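July, 11 p.m.
by Gilberto Zapata

Back at the Drodenville shop after supper. Wangate is still telling everyone the arm will be sorting by itself before summer is out. I have my doubts. It got 38 picks tonight before I quit writing them down, and I wouldn't call the fish a fair test. Anything with a tail is easy to grab.
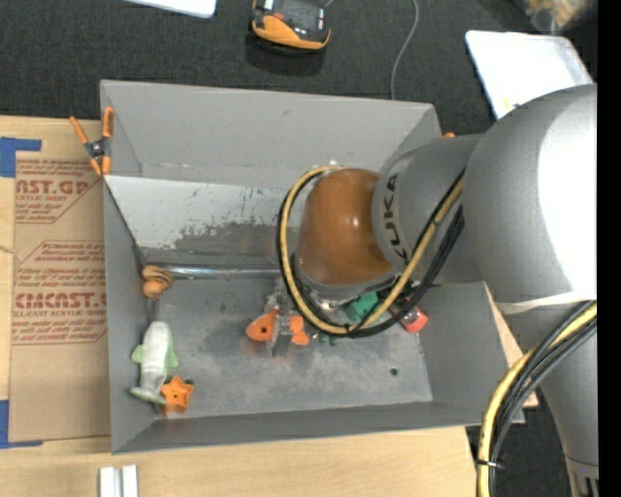 The hose bothers me more than the software does. Every time the wrist turns I watch that loop and wait for it to snag. Solberg says it's fine – Solberg said that about the last one too. We have spent $391 on fittings and I still don't trust them.

I asked for 3 more weeks and got 2. Acrylic still has to be cut. Left the kraft paper on so it won't scratch.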